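Home / Datasets / Docs / Changelog

Kasirar: free-text names for household drinking vessels

5 min read

Kasirar is a table of words people typed when asked what they would call a given cup, mug, glass, tumbler or pitcher at home. It is meant for work on everyday vocabulary, catalog search and regional word choice. Version 2 replaces the first release, which had inconsistent region codes and should not be used for comparisons.

Contents

names.csv holds one row per response. items.csv holds one row per prompt. regions.csv maps the short region codes to plain names. There are 42 prompts. Each prompt is a short written description of a vessel, giving height, width, material, and whether it has a handle or a spout. Respondents saw text only.

Columns in names.csv

response_id: string, unique
item_id: key into items.csv
region: two-letter code, see regions.csv
raw: the answer as typed, trimmed of leading and trailing spaces
norm: lowercase form with spelling corrected
head: the head noun of norm ("coffee mug" becomes "mug")
confidence: integer from 1 to 5, set by the respondent

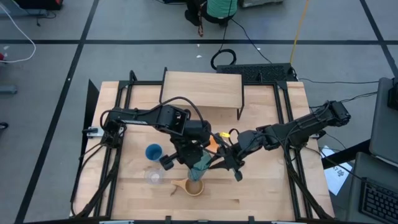 Empty answers are stored as an empty string in raw and as NA in norm and head. Answers such as "don't know" are kept in raw and also mapped to NA. Do not drop them before computing response rates per region.

Collection

Responses were gathered through a web form hosted by Cimero. The form showed each respondent 18 prompts in random order. There was no time limit and no word list to pick from. Respondents chose their region from a menu at the start, so region means where a person says they live now and says nothing about where they grew up. Age and gender were not asked.

Normalization

Spelling correction was done by hand against a shared list. Brand names used as common nouns were left alone. Plurals were reduced to singular except "glasses" where the full answer made clear that a set was meant. Two annotators assigned head separately, and disagreements were settled in favor of the longer noun phrase. The original pair of labels is in the columns head_a and head_b, which are present only in the full archive.

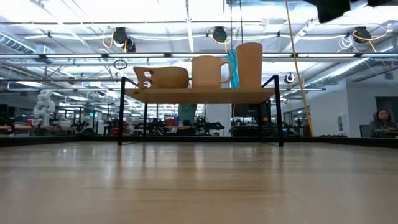
The pair "cup" and "mug" accounts for most disagreements between respondents within a single region. "Pitcher" and "jug" split mainly between regions. Both pairs are sensitive to the material field in items.csv, so any model that pools across materials should include it as a covariate.

Known problems

The code HU was used in early exports for Hutau and later for a neighboring district. Rows affected carry the flag region_uncertain. The Daza subset is small and comes mostly from one mailing list. Roughly 5 percent of raw answers contain a full sentence; head is less reliable for these.

Loading

Files are UTF-8, comma separated, with quoted strings. Read region as text, or some parsers will turn the code NA into a missing value.

License

The tables may be reused with attribution to the Kasirar project. Respondent free-text comments are not included.

Related

Daza kitchen terms glossary
Hutau regional code table
Cimero form export notes
Kasirar changelog, version 2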